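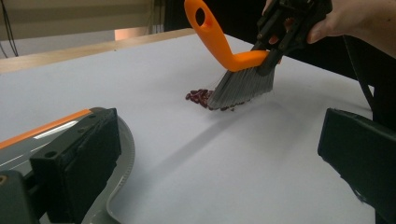 Petite brosse à manche orange, haricots rouges sur fond blanc.

Kerero, l'intégrale, tome 1 (Éditions Urby)
Bande dessinée, couverture cartonnée, dos toilé
État : neuf, en stock

Bon, je vais essayer de rester calme, mais ça fait des années que j'attends de pouvoir mettre cette fiche en ligne ! Kerero, pour ceux qui ne connaissent pas, c'est la petite grenouille mécanicienne qui répare des dirigeables dans une ville bâtie sur pilotis. La série paraissait à l'origine en fascicules agrafés, sur un papier qui jaunissait à vue d'œil, et retrouver une collection complète relevait de la chasse au trésor (j'en ai moi-même racheté trois fois le numéro 7, toujours sans la page centrale).

Ce premier tome regroupe les 11 premiers fascicules, dans l'ordre de parution, avec les couvertures d'origine placées en tête de chaque épisode. On démarre avec « La Soupape », l'histoire où Kerero vole une pièce au hangar du colonel Verkeck, et on s'arrête juste après la chute du grand ballon. Oui, c'est cruel de couper là. Le tome 2 est annoncé pour septembre, je prends déjà les réservations.

Verkeck, parlons-en ! C'est un méchant comme je les aime, vaniteux, toujours en train de baptiser ses engins de son propre nom, et qui passe la moitié du temps à se disputer avec son perroquet. Dans les premiers épisodes il est encore un peu raide, le trait se cherche, et puis à partir du quatrième il prend du ventre et une moustache et là on tient vraiment le personnage. Je préviens quand même les parents : l'épisode du phare est assez sombre, mon neveu de six ans a préféré le sauter.

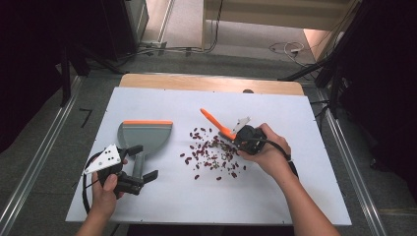 Côté fabrication, je suis plutôt content. Les couleurs ont été reprises à partir des films d'impression, sans dégradés rajoutés à l'ordinateur, et les verts ont retrouvé ce côté un peu acide que j'avais gardé en mémoire. Le lettrage a été refait, par contre. Je le trouve un poil trop régulier, surtout dans les cris, mais on s'y habitue au bout de deux épisodes. Le papier est mat, assez épais, et le livre s'ouvre bien à plat, ce qui change tout pour la double page de la course au-dessus des marais.

En fin de volume, il y a un dossier de 15 pages avec des croquis, deux couvertures refusées et l'épisode pilote en noir et blanc, dans lequel Kerero s'appelle encore Väisänen et porte un chapeau melon. Je ne l'avais jamais vu en entier, celui-là ! Rien que pour ça, même si vous avez déjà les fascicules, je trouve que ça vaut le coup.

Il existe aussi un tirage de tête à 784 exemplaires, avec jaquette et ex-libris, mais je n'en ai reçu que quatre et ils sont tous réservés. Écrivez-moi si vous voulez être sur la liste en cas de désistement.

Poids emballé : 1,146 kg, donc ça part en colis et pas en lettre. J'emballe dans du carton double avec des coins renforcés. Retrait gratuit à la boutique, l'après-midi à partir de 14 h. Si vous prenez les deux tomes ensemble, dites-le dans le champ commentaire de la commande et je garde le premier de côté pour faire un seul envoi.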